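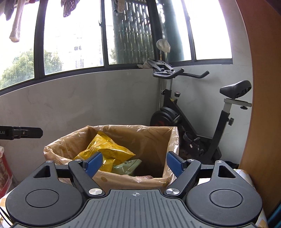 *Lixeira alta e quadrada, com o saco dobrado para fora sobre as bordas.*

# Como trocar e prender o saco de uma lixeira alta

Um saco mal colocado escorrega para dentro na primeira vez que cai algo mais pesado. Em lixeira alta o problema é maior, porque o saco precisa ficar esticado até perto do fundo e ainda sobrar plástico para dobrar por cima. O método abaixo serve para lixeiras quadradas sem tampa, do tipo que se deixa na sala, no escritório ou no canto de exercícios.

## O que separar antes

- Um saco novo do tamanho certo (ver a seção seguinte)
- Um pano úmido e um pano seco
- Detergente neutro
- Um elástico largo, se a borda da lixeira for lisa
- Luvas, se houver resto de comida

## Medir o saco

A embalagem costuma trazer os litros, mas em lixeira estreita e alta os litros enganam. Meça a boca. Numa lixeira quadrada com 29 cm de lado, some os quatro lados e divida por dois: dá 58 cm. É a largura mínima do saco aberto sobre a mesa. Compre um pouco mais largo, 60 cm ou 65 cm, para a boca passar pelos cantos sem rasgar.

Para o comprimento, some a altura da lixeira, metade do lado e a dobra. Com 42 cm de altura, metade do lado (14,5 cm) e 13 cm de dobra, o saco precisa ter pelo menos 69,5 cm. Se ficar mais curto, a dobra solta quando o lixo pesa.

## Tirar o saco cheio

1. Olhe o que está por cima. Pacotes de salgadinho e embalagens plásticas amassadas ocupam muito volume e pesam pouco, e dá para apertá-los antes de fechar. Não aperte com a mão se houver vidro ou lata aberta.
2. Desfaça a dobra lado por lado, começando pelo lado mais próximo de você.
3. Junte as quatro pontas e torça uma vez.
4. Puxe devagar, segurando a lixeira com o pé ou com a outra mão. Se o saco grudar na parede por causa do vácuo, afaste o plástico de um dos cantos e deixe entrar ar.
5. Dê o nó só depois que o saco estiver fora.

Na cidade onde moro, embalagem plástica limpa vai para a coleta seletiva. Se for o caso na sua, separe antes de fechar.

## Limpar o fundo

Quase sempre cai alguma coisa entre o saco e a parede. Vire a lixeira de cabeça para baixo sobre um jornal e bata no fundo. Passe o pano úmido com detergente nos quatro cantos, depois o pano seco. Deixe a lixeira aberta até secar por completo. Saco novo em lixeira molhada cria cheiro em poucos dias.

## Colocar o saco novo

1. Abra o saco no ar, com um movimento só, para encher de ar.
2. Encaixe o fundo primeiro. Empurre com a mão fechada até encostar na base.
3. Passe a boca pelos quatro cantos, em diagonal: um canto, depois o oposto.
4. Dobre o excesso para fora, na mesma altura em todos os lados.
5. Alise a dobra de cima para baixo com a palma da mão.
6. Se sobrar plástico na largura, junte a sobra num canto e dê um nó pequeno do lado de fora.

A dobra pode ficar um pouco aberta, sem colar na parede da lixeira. Isso não atrapalha. O que faz o saco cair é a dobra curta de um lado só.

Em lixeira de borda lisa, passe o elástico por cima da dobra, dois dedos abaixo da boca.

## Onde deixar

Perto de uma bicicleta ergométrica, a lixeira é prática para lenços e embalagens de lanche, mas precisa ficar fora da volta do pedal. Antes de escolher o lugar, gire o pedal com a mão uma volta inteira e veja quanto espaço ele toma de cada lado. Confira também se dá para subir e descer do selim sem esbarrar nela.

Junto à janela, o sol aquece o saco e o cheiro aparece antes. Se não houver outro canto, troque com mais frequência e evite restos de comida.

## Problemas comuns

**O saco rasga no canto.** Está estreito. Suba uma medida na largura.

**O saco desce mesmo com dobra grande.** O fundo ficou no ar. Tire, empurre até a base e dobre de novo.

**Pinga líquido ao retirar.** Ponha uma folha de jornal no fundo da lixeira, por baixo do saco, e outra dentro do saco.

**Fica cheiro depois de lavar.** Espalhe bicarbonato no fundo seco, deixe de um dia para o outro e limpe com pano.

Guardo o rolo numa gaveta perto da lixeira, com a largura e o comprimento anotados na embalagem a caneta. Quando o rolo acaba, levo a embalagem para comprar outro igual.

*Texto de Aileen Lumanlan, dezembro de 2018*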